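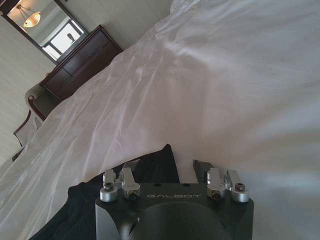 *Wrist view, black fabric on a white sheet.*

## Two-arm folding unit — rental and purchase

Updated 1 May 2024. Stocked by Gritach, shipped from the Rosondale depot.

For hotels, serviced apartments, staff housing. Bedroom garment work, done on the bed — no folding table to buy.

**In the package**

- Two arms, one body, wrist and head cameras
- Grippers fitted, 2 spare sets of fingertips
- Komside charging dock
- 5 days on-site setup

**Budget lines people forget**

- Dock circuit. Get your electrician in before delivery, not after.
- Fingertips wear. Put 200 a year in the consumables line, per unit.
- Floor plan. Measure doorways and the gap between bed and bench, then send us both.
- Staff hours for the first couple weeks. Somebody has to stand by.
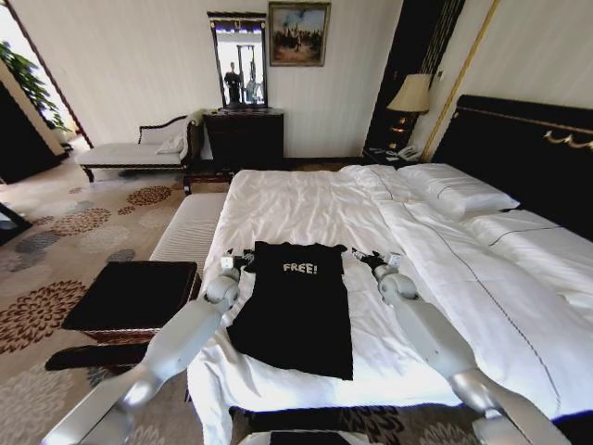

T-shirts are the usual first job. Start there, flat on the duvet, then add other garments once the crew is used to teh unit. Bed linen is a seperate software option, quoted on request.

**Rates**

Rental: 738 per week, dock included. Purchase by quote only. Thakur service plan optional on rental, required on purchase.

Lead time — August for new orders. Rentals sooner if a unit comes back early, ask. Have room sizes and garment types ready when you call.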